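SERKAMBRIDGE (7 Feb 2026) – Trundinano has suspended unattended operation of its bin-picking test cells after a gripper finger separated from its mount during an overnight run at the company's Serkambridge lab. There were no injuries. The cell was fenced and locked, and the detached part stayed inside the work area.

The fault happened on cycle 2,895 of a planned endurance run. According to an incident report circulated to partner sites this week, the arm was moving sideways at transfer height when one of the two retaining screws on the left finger backed out of its thread. The second screw held for 39 more seconds. The finger then came off with a wooden block still in contact with the pad, struck the inner wall of the bin and dropped to the floor of the bin.

The controller did not stop the arm. It logged the lost block as an ordinary failed grasp, returned to the pick position and attempted the next cycle with one finger. It went on doing this for 40 minutes, until the force limit tripped when the bare mounting plate touched the bin floor.

"The force limit worked as set," said Prasanna Rathnayake, who leads cell safety at Trundinano. "The problem is the stretch before it. The software had no way to tell an empty gripper from a broken one."

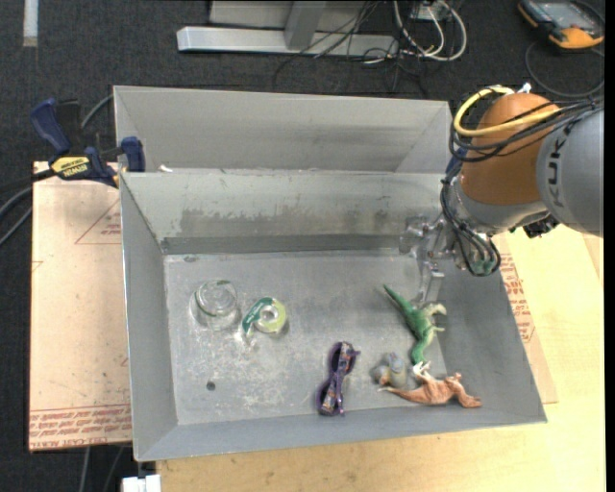 Mixed-object bins put uneven loads on a gripper, and the report gives most of its length to this point. The parts used in endurance runs are uniform blocks, which load both fingers nearly the same way on each grasp. Household items do not. A round glass jar standing upright, a roll of tape in its dispenser and a pair of sunglasses lying near a wall each call for a different approach angle, and toy dinosaurs lying close together can push one finger sideways while the other meets no resistance. The finger that failed had been used on mixed bins before it was moved to the endurance cell. Its screws were not retightened at the changeover, and the changeover checklist did not ask for it.

Inspection of the separated finger found no cracks. The thread on the first screw was intact, with only traces of thread-locking compound near the tip. The second screw had bent and pulled free. The mounting plate was scored on its lower face from contact with the bin and has been scrapped. The arm passed a joint accuracy check and was returned to supervised work.

Mojtaba Kordestani, a test engineer at Prunevel, which supplies the finger mounts, said the installation sheet specifies compound along the full engaged length of both screws. He said the sheet does not give a retightening interval, and that a revised version will set one at 300 cycles until more data is available.

"We wrote the sheet for one kind of load," Kordestani said. "People change the load and keep the sheet."

Three changes take effect at once in all Trundinano cells. Finger screws will be marked with a paint line so that rotation can be seen from outside the fence. The controller will close the gripper fully after any failed grasp and compare the measured gap with a stored value; a mismatch stops the cell and requires a manual reset. Cells running without an operator present will also stop after five failed grasps in a row, a limit that until now applied only to daytime runs.

A fourth item is still open. The report recommends a short tether on each finger so that a loose part cannot travel. Rathnayake said a trial tether snagged on the rim of a bin during slow-speed testing and has been sent back for redesign. Lopes, the contractor that maintains the cell fencing, has been asked to confirm the impact rating of the lower panels in the meantime. The report notes that a finger released at full transfer speed and above rim height would not be contained by the bin.

Unattended runs will resume cell by cell once the gap check has been installed and tested with a finger deliberately removed. The endurance run will be restarted from zero. Trundinano has asked other sites using the same mount to check both screws before the next shift and to report any that turn below the specified torque.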